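Raptis Jersey Wash & Fold: Frequently Asked Questions

Last updated August 22, 2021

How do I send in team jerseys?
Put them in one bag with your order slip on top and drop the bag at our Wumier counter or our Pliltport counter. Empty any pockets first. Please keep jerseys separate from towels, socks and shoes. If the bag has other laundry in it, we will charge the regular household rate for the whole load.

Do you take single items?
Yes. There is no minimum at the counter. For pickup orders the minimum is 900 grams, which for most adult sizes means a few shirts.

Will the lettering crack or peel?
Printed names and numbers last longest when the garment is washed inside out in cool water and kept away from high heat. We wash everything printed this way whether you ask for it or not. Lettering that is already lifting at the edges may lift further. We will call you before washing if we see this at the counter.

Can I iron over the numbers?
No. Turn the jersey inside out, lay a thin cotton cloth over the back of the print and use the lowest setting. Most polyester jerseys don't need ironing at all if you fold them soon after drying.

How should I fold a jersey at home?
You need a flat surface bigger than the shirt. A bed, a sofa seat or a clean carpet will do. Lay the jersey out, pull the hem straight and smooth the fabric from the middle toward the sides. Creases that are under the print when you fold will still be there when you take it out of the drawer.

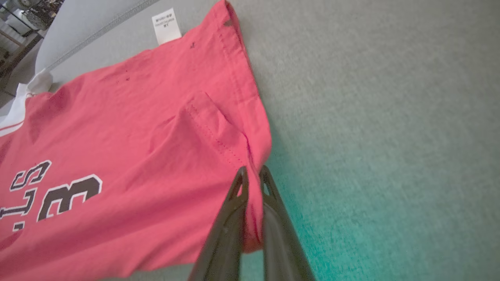

Fold one side in to the middle, then the other, and bring the hem up to the collar last. Try to keep the fold lines off the large numbers. On a wide shirt you may not be able to avoid them completely, so refold it along a different line each time you put it away.

What about sleeveless jerseys?
The steps are the same, but the armholes tend to slide open. Line up the shoulder seams first and hold them while you bring the sides in. If there is an inner layer, pull it flat before you start. It bunches easily at the hem and makes the finished stack lean. 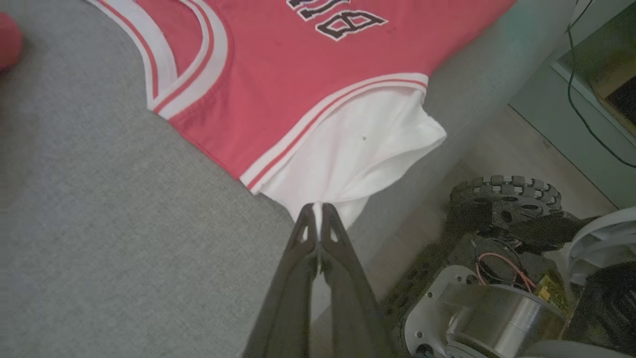
Red jersey with white-and-red striped trim, white fabric gathered below the hem.

My red jersey has white trim. Will the color run?
It can, mostly in the first few washes. Wash it alone or with other reds, in cold water, and take it out as soon as the cycle ends. Do not leave it sitting wet in a pile. If the trim has already turned pink, bring it in before you put it through a dryer.

Can you get small dark specks out?
Sometimes. It depends on what they are and how long they have been there. Mark the spots on your order slip and we will treat them before washing. Spot treatment is free on Trultier plan orders.

What does the Trultier plan include?
It covers up to 160 garments per season, washed, folded and sorted by number. The plan runs from March to the end of your season. Unused garments do not carry over.

Do you cut out care labels?
No. We need the label to pick the right cycle. If yours is missing or too faded to read, we use cold water and air drying.

How hot is your dryer?
Printed garments are dried at no more than 105 degrees Fahrenheit. Anything marked for air drying goes on the rack.

How long do you hold finished orders?
We hold them for 100 days. After that we send a final notice by mail to the address on your slip.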